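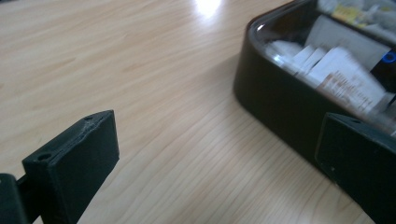 Zorica Nedeljković wanted to know whether it did stairs. She had come 60 miles for the open day at Purard, she said, and had passed up a perfectly good cheese fair in Kneževič to do it, and she felt a person was owed stairs.

"It doesn't have legs," said Rok.

"Then what does it have?"

Rok looked at his notes. The notes said WELCOME, and under that, SMILE.

"It has hands," he said. "Well. I have hands. I hold the grippers and pick things up, and later on the robot learns to pick things up the way I do."

There was a silence while the visitors considered the way Rok did things. He had already dropped the box of name tags and put on the one that said Mirjana Obradović. Mirjana, left with the choice of being Rok or being nobody, had gone to stand by the coffee.

"And where's the robot?" asked a boy in the front row.

"In Ulden," said Rok. "It's being painted."

The idea had been Senad Grgić's. Senad ran Purard from a room with a door, and he had promised the town of Zumham a demonstration back in July, when there was still going to be a robot, a ribbon and a brass band. The band had dropped out first. The ribbon was in a drawer. What remained was Rok, a table, and a great many packets, which he was to move from one spot to another until people felt the future had been adequately shown.

He picked one up. He put it down.

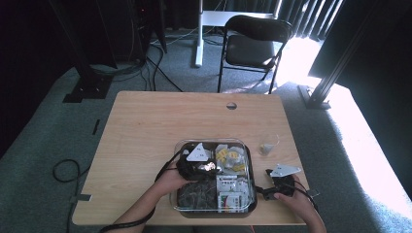
By the third packet he had hit his stride, and by the sixth he had lost most of the back row. Edin Berisha from the newspaper wrote something in his pad and then, after some thought, crossed it out.

"How many times do you have to do that?" he asked.

"For this task? I'm on 134."

"Today?"

"Since lunch."

"And my brother-in-law says these things are coming for our jobs," said Zorica. She had moved up to the table without being invited and was watching the grippers with her head on one side. "You're pinching too hard. You'll have the corner off that."

"I've had training, ma'am."

"I packed chocolates for almost 60 years. Give it here."

There was a rule about this. It was on a sheet of paper, and the sheet was in the room with the door. Rok glanced at Mirjana, who found something to read on the side of the coffee machine. He handed over the grippers. 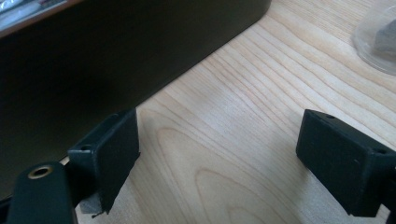
The gripper, open, holding nothing.

Zorica took a moment to get the feel of the handles. Then she moved a packet, and another, and a third, each one set down as if it had been asked first where it would like to go. The back row came back. The boy climbed on his chair. When Senad Grgić emerged at last to say a few words, he had to say them to a row of shoulders, and he gave up before he reached the part about investment.

"Are we recording this?" he whispered.

"All of it," said Mirjana.

The robot arrived from Ulden the following week, a rather nice blue. It learned quickly. It handled every packet with great delicacy, and Rok swore that whenever he took a turn himself, it waited until he was done and moved his over a little to the left.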